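Jelldale counting blocks

Jelldale counting blocks are a set of small numbered cubes sold to parents and schools as a way of teaching arithmetic. They were devised by Theda Kuhlmann, a schoolteacher who had grown tired of beads, mostly of finding them in shoes.

The first set held 23 blocks, a number Kuhlmann never explained. Her business partner, Hartmut Brandes, wanted 400 and was talked down. Schools bought 3,237 sets in the first year, and a fair share of them went into cupboards, where they wore very well.

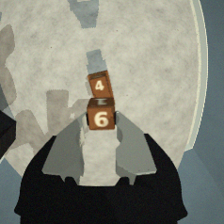 A brown cube bearing the numeral 6, with a second block behind it.

Critics complained that the 6 and the 9 were the same block, depending on where the child sat. Kuhlmann held that this taught patience. Later sets added a line under each numeral, and sales fell slightly.

The rival Granlow system used rods and came with a manual of 143 pages. Teachers who had read it -- there were a few -- tended to prefer the blocks. Brandes left in March of the following year to sell beads.

See also: Granlow rods; Place value; Toy block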